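Re-referencing the gripper on the bench arm

I maintain one arm. It sits at the end of a bench in a back room at Punura, it has a two-finger gripper and a small camera at the wrist, and its job is to move packaged groceries between a rack, a tray and a basket. This post covers the gripper service I did in January, mostly so I have the steps in one place the next time the fingers drift.

The symptom was a slow loss of agreement between where the camera said an item was and where the fingers closed. Small boxes came up rotated. Bars came up by one end. Zawadi Shemweta, who runs the pick trials, logged 893 attempts over the period and the misses leaned the same way in nearly all of them, toward the left finger. A consistent lean is usually mechanical. Random misses send me to the lighting first.

I started with the screws. Each finger is held to its linkage by screws that are easy to reach with the gripper half open. Two on the left had backed off by a quarter turn. I took them out, cleaned the threads with alcohol, let them dry, and put them back with a drop of medium threadlocker. Do one finger at a time. I once pulled both off together and spent the rest of the day working out which shim belonged where.

With the fingers tight, I checked the pivots for play. Hold the linkage still, push the fingertip sideways, and watch the gap at the pin. The right side was fine. The left had enough movement to feel, so the pin came out and a new bushing went in. The bushings come from Denen in bags of 30. They are a light press fit and want to go in square. I use a vise with soft jaws and a short length of dowel.

Then the zero. The Musard controller stores the closed position as a motor count, and it does not know that you have changed anything. The order I follow:

Power the arm, leave the gripper disabled.
Close the fingers by hand until the pads meet along their full height.
Check the contact with a strip of paper at the top and the bottom. Both should drag the same.
Enable, run the reference routine, and write the new value.
Open and close 200 times with nothing between the fingers, then check the paper again.

The second paper check is the one I used to skip. On this service the bottom strip was looser after cycling, so the bushing had seated a little further. I ran the reference again and it held.

The camera came next. I did not move it, but I had been leaning on the wrist for an hour and no longer trusted it. The mount is a plain bracket with a slot, and there is a scribed line on the bracket that should sit against the edge of the wrist plate. It did. I cleaned the lens with a dry cloth and re-ran the hand-eye calibration with the printed target taped flat to the table. The first run gave a poor residual. One corner of the target had lifted. Fresh tape, second run, good number.

One note on cable routing while the covers are off. The camera lead shares a clip with the gripper lead, and if the clip is pushed too far up the forearm the camera lead goes tight when the wrist rolls. Leave a loop that you can get two fingers through. I had a fault last year that took two evenings to find and was exactly this.

After that it goes back to groceries. The clear rack is the hardest thing we ask it to look at. The plastic has bright edges, the table shows through, and glare lands in a different spot for each arm pose. The depth data over the channels is poor whatever I do, so the pick heights for the rack are set from the table plane plus a fixed offset per channel, and the camera only supplies position and angle. The table is matte, which helps. Foil packages are nearly as bad, and for those I lower the exposure and accept that the dark boxes will lose their edges.

For the acceptance run I used what was on hand: a chocolate bar, two black boxes, shortbread, a couple of lidded tubs and a foil package. The closing force was set low for the foil and raised for the tubs. Speed stayed at half until the first clean pass through all of them. Mathur's planner will happily run faster than that, and the settings file lets you ask for it, but a finger striking the rack wall at full speed puts you back at the screws.

Service interval is now 800 cycles for the screw check. The bushings I will look at when the paper test tells me to. I still want a proper torque figure for the finger screws, and at the moment I go by feel with a short hex key.
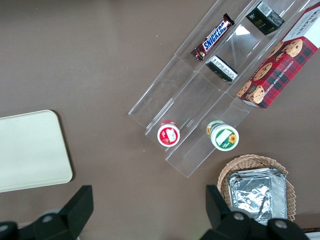
Wrist camera view over the rack, both fingers at the bottom, foil package in the basket.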